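Home > Kitchen & Table > Care and Cleaning

Gray marks all over the inside of my everyday bowls - ruined or fixable?

Asked by Selina Eberhard in January

I bought a set of big soup bowls from Junora last winter and I love them, we eat out of them nearly every night. Lately the insides have these thin gray lines, like somebody went at them with a pencil. They don't come off in the dishwasher and I tried a whole Sunday afternoon of baking soda and elbow grease with not much to show for it. The lines don't catch my fingernail, so I don't think they're cracks? My sister-in-law says the glaze is shot and I should throw them out. The set cost me $81 and I'd rather not.

We have hard water, if that matters, and stainless flatware from Fusden that's maybe a little rough on things. The bowls are a light color so every mark shows.

Posted by potluckpam

Don't throw them out! If your nail doesn't catch, it's very likely metal marks. Flatware is soft enough that a bit of it rubs off on the glaze every time you scrape up the last of the soup, and on a light bowl it looks awful long before there's any real harm done.

What you want is a cleanser with oxalic acid in it, the powder kind. I use the Steiner one from the hardware store but any of them will do. Wet the bowl, shake some powder in, make a paste and let it sit a minute or so (read the label, and wear gloves, it's rough on hands). Then rub with a soft damp cloth in little circles. Rinse it really well and wash it with dish soap before you eat out of it. I did 9 dinner plates in one evening and my husband thought I'd bought new ones.

Skip the steel wool. I learned that one on my mother's gravy boat and I still hear about it.

The other half of it is not putting the marks right back. I switched to ceramic spoons for soup and noodles, and they don't leave gray on anything.

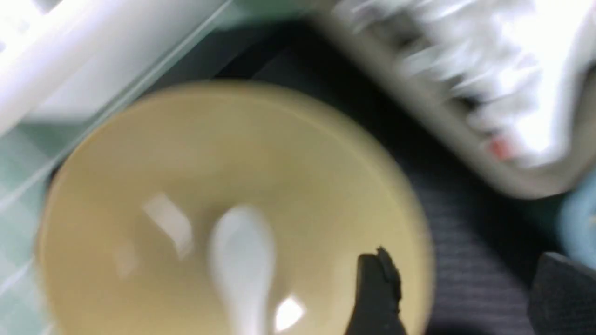

White soup spoon in a wide, pale beige bowl.

They do chip if you toss them in the sink, so I keep mine in a mug by the stove. Wooden spoons are fine too if you don't mind the feel of them - I can't stand it, personally.

Posted by 2ndshiftdave

Could be crazing. My aunt had bowls like that and they leaked. Tea got in the lines and never came out. If it's crazing you can't fix it.

Posted by Kukix_fan_OH

Try the wet test before you buy anything. Wipe a spot with a little food coloring and water, wait, rinse it off. If the color stays in a fine web of lines it's crazing and Dave is right. If it rinses away clean you're looking at metal marks and Pam is right. Test one bowl and pick the ugliest, in case it stains.

Hard water does leave a film, and the gray grabs onto that, so I'd wipe them with white vinegar first and rinse. Don't do the vinegar and the powder at the same time, just keep them separate. Also check how you load the dishwasher. My bowls were leaning on the forks for years.

Tags: bowls, stoneware, metal marks, flatware
1,154 people found this page helpful

Comments

Selina Eberhard: Did the food coloring thing and it rinsed right off, so I got the powder. Two bowls done and they look great!! The third one is being stubborn around the bottom.

potluckpam: Do the stubborn one twice. Mine took two rounds.

marlo_b: does this work on a sink? mine has the same lines from pans

2ndshiftdave: Works on mine, it's porcelain. Didn't know that's what the powder was for.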